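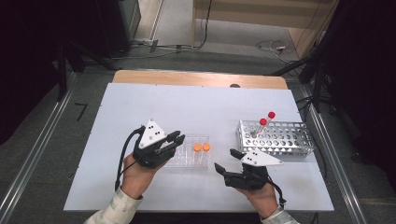
Wie lagert man pH-Pufferlösungen nach dem Öffnen, und wie lange sind sie verwendbar?

Puffer pH 4 und pH 7 halten verschlossen und dunkel bei Raumtemperatur einige Monate, Puffer pH 10 deutlich kürzer, weil er Kohlendioxid aus der Luft aufnimmt und dabei im Wert absinkt. Entnommene Teilmengen werden nach dem Kalibrieren verworfen und nie in die Flasche zurückgegossen. Das Öffnungsdatum gehört auf das Etikett.

Thema: Steilheit der Elektrode fällt ab, Puffer oder Elektrode schuld?
Kategorie: Wasseranalytik / Messgeräte

burkar_w
Ich betreibe eine kleine Hydrokultur und messe den pH-Wert der Nährlösung mit einem Handgerät von Lanisero (Einstabmesskette, Gelelektrolyt, Temperaturfühler integriert). Kalibriert wird mit pH 7 und pH 4. Bis Dezember lag die angezeigte Steilheit bei 98 Prozent, inzwischen sind es 91. Die Anzeige braucht außerdem länger, bis sie stabil steht, im Puffer pH 4 zuletzt 38 Sekunden.

Die Pufferflaschen sind seit dem Sommer offen und stehen im Regal neben dem Fenster. Die Elektrode steckt zwischen den Messungen in der Schutzkappe, die ich mit destilliertem Wasser fülle. Neue Puffer kaufen oder gleich eine neue Elektrode?

Sotiris Sarantis
Zuerst die Puffer ersetzen, das ist der billigere Teil und schließt eine Fehlerquelle aus. Einzelbeutel sind bei geringem Verbrauch sinnvoller als Flaschen. Eine Flasche, die mehrere Monate am Fenster stand, würde ich zum Kalibrieren nicht mehr verwenden, auch wenn die Lösung klar aussieht.

Das eigentliche Problem dürfte die Aufbewahrung sein. Destilliertes Wasser gehört nicht in die Kappe. Es laugt die Quellschicht der Glasmembran aus und zieht über das Diaphragma Salz aus dem Bezugselektrolyten. Bei einer Gelelektrode lässt sich der Elektrolyt nicht nachfüllen, der Verlust ist also endgültig. Richtig ist Kaliumchloridlösung, 3 mol/l, wenn der Hersteller nichts anderes vorgibt.

Vorgehen:
Elektrode mit destilliertem Wasser abspülen (Abspülen ist unkritisch, Lagern nicht), abtupfen, nicht reiben.
Über Nacht in KCl 3 mol/l stellen, Membran und Diaphragma müssen bedeckt sein.
Mit frischem Puffer kalibrieren, zuerst pH 7, dann pH 4. Beide Puffer und die Elektrode vorher auf dieselbe Temperatur bringen.
Steilheit und Nullpunkt notieren.

Liegt die Steilheit danach wieder über 95 Prozent, weiterverwenden. Zwischen 90 und 95 ist sie für eine Nährlösung noch brauchbar, sofern häufiger kalibriert wird. Darunter lohnt sich der Aufwand nicht. Bei sichtbaren Kalkablagerungen hilft vorher verdünnte Salzsäure (0,1 mol/l, wenige Minuten, Schutzbrille), danach gründlich spülen und erneut in KCl stellen.

Zur Einstellzeit: Ein träger Messwert spricht eher für ein verschmutztes Diaphragma oder eine gealterte Membran als für schlechten Puffer. Ein falscher Puffer verschiebt den Wert, er macht ihn normalerweise nicht langsam.

drakos
Hatte ich auch. Neue Elektrode gekauft, Ruhe. Die halten bei mir sowieso nur 2 Jahre.

trutwood
Ergänzung zu Sotiris: Prüf, welche Temperatur das Gerät beim Kalibrieren anzeigt. Bei meinem war der Fühler defekt und meldete dauerhaft 38 Grad. Die Steilheit wird auf die theoretische Steilheit bei der gemessenen Temperatur bezogen (59,16 mV pro pH-Einheit bei 25 Grad), ein falscher Temperaturwert verfälscht also die Prozentangabe - die Elektrode selbst kann dabei in Ordnung sein. Ein einfaches Thermometer im Puffer reicht zum Vergleich.

burkar_w
Temperatur stimmt mit dem Thermometer überein. KCl und Pufferbeutel sind bestellt, die Kappe ist bis dahin mit Puffer pH 4 gefüllt. Ist das als Übergang zulässig?

Sotiris Sarantis
Ja, für ein paar Tage unproblematisch. Diesen Puffer danach wegwerfen.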